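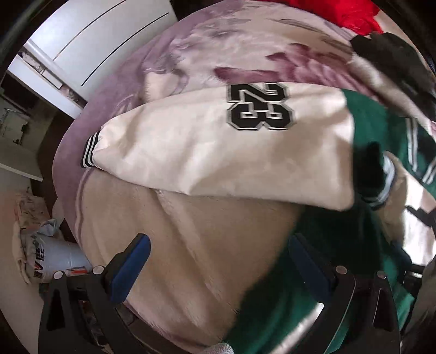

**Tiago Matos**
Clothing care editor, Birside

# Varsity jackets: washing, folding and storing

I get a lot of mail about these jackets, most of it from people who've just read something alarming or something far too cheerful. My answers lean toward doing less.

### Can I put it in the washing machine?

Check the care label first. If it says no, believe it. If it says yes, I'd still be wary of any jacket with contrasting colours. A green body beside cream sleeves is a gamble, and "colourfast" on a tag is a claim made by whoever wants to sell you the jacket.

### Do colour-catching sheets work?

I tried the Vornard ones on 15 loads. The sheets came out grey. So did the water from the loads without them, and the clothes looked the same either way. Make of that what you like.

### How do I treat a big number patch on the sleeve?

Gently. Dab around a "23" like the one on mine with a damp white cloth and stop there. Don't iron over it. If an edge is lifting, a few stitches in matching thread will outlast any fabric glue I've bought.

### Should I fold it or hang it?

Hang it if you have a wide hanger and the wardrobe space. Otherwise lay it on the bed, do up the front, bring the sleeves across the back without creasing the patches, and fold once at the waist. I've seen an 8-step method doing the rounds. I followed it twice and got a lumpier jacket.

### What about the striped cuffs?

Don't stretch them to "refresh" the ribbing. White stripes show grime early, so spot clean those and leave the rest alone.

### Are vacuum bags safe?

For a few weeks, probably. Vetudico says its bags are fine for a full year. I left a jacket in one from February until winter and the collar never quite recovered.

### Is a $70 specialty clean worth it?

Depends on what you paid for the jacket. Ask the cleaner how they handle patches before you hand it over, and if the answer is vague, take it home again.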